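Can a Robot Pack Your Shoes?

Robots can weld cars and sort mail. Most of them still cannot tidy a bedroom or work in a shoe store. The reason has to do with how chores are built.

A chore is a chain of small jobs. Take packing a pair of sneakers. A person picks up one shoe, turns it, sets it in the box, picks up the other, turns it the opposite way, and fits it into the space that is left. Then the lid goes down. You learned to do all of this without a lesson. A machine has to work out each step.

The first step is seeing. A robot's camera gives it a picture made of tiny dots, and a computer program has to decide which dots belong to a shoe and which belong to the box. Black shoes are hard for some programs — black laces on black mesh do not stand out much.

The second step is gripping. A sneaker is soft in some places and stiff in others. If the grip is too weak, the shoe slips. If it is too strong, the shoe bends and no longer fits where the program planned to put it.

The third step is placing. Two shoes side by side, pointing in opposite directions, take up less room than two shoes set down any old way.

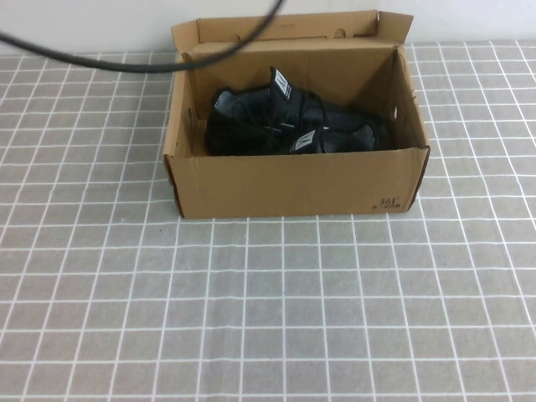 Shahnaz Wickramasinghe wrote to us that her son can pack his own sneakers in 4 seconds, and she asked why a machine should need longer.

Speed is a fair thing to ask about. At the Hultstead workshop, a test robot named Pado tried the job 400 times in December. A good try took 60 seconds. Much of that time went to looking again after each move, to check where the shoe had ended up. Your hands do this checking by touch, and your brain hardly notices.

Closing the lid is a separate problem. Cardboard folds along its creases, but it can also bend in the wrong place, and small tabs have to go into small gaps. Pado's team left the lid for later.

So can machines do chores yet? Some can do one chore, in one place, with things they have practiced on. Give the same robot a pair of boots and it may have to start learning again.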